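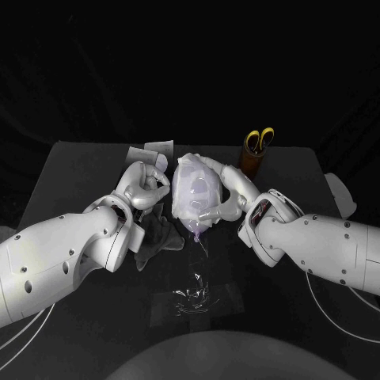 April 2021. Budget week, no sleep. Antigoni wants the list tonight – one page, no "miscellaneous" line this time. So. Spare hand from Kestimia, 4,000 with shipping, quote only good till the end of the month. Second set of finger covers 448. Pallby still hasn't answered on the wrist bearings, chase agian tomorow.

Gerasimos says skip the spare hand, buy the Economou bench lights instead. 1,887. He may be right. Hate that. If a hand goes down in the middle of packaging work we lose weeks, like January.

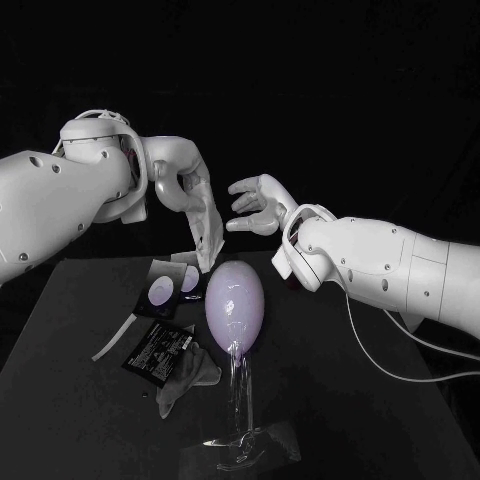
Both arms at the balloon table

Packaging is what I'd pay for. Film, foil, little bags – thin stuff. Want fingertip sensors, Zarum does a pair, no price on the site, wrote to them at lunch. Party supplies 70, cheap, leave it in.

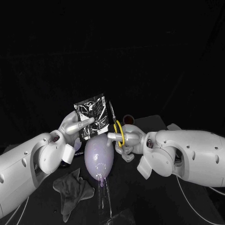
Foil in the left hand, scissors in the right

Asked A. if scissors count as tooling or consumables. She says consumables. Fine. Moving the hand to line one, lights to line two, sensors "price pending". Send before ten. Still need to find the old Kestimia invoice – blue folder?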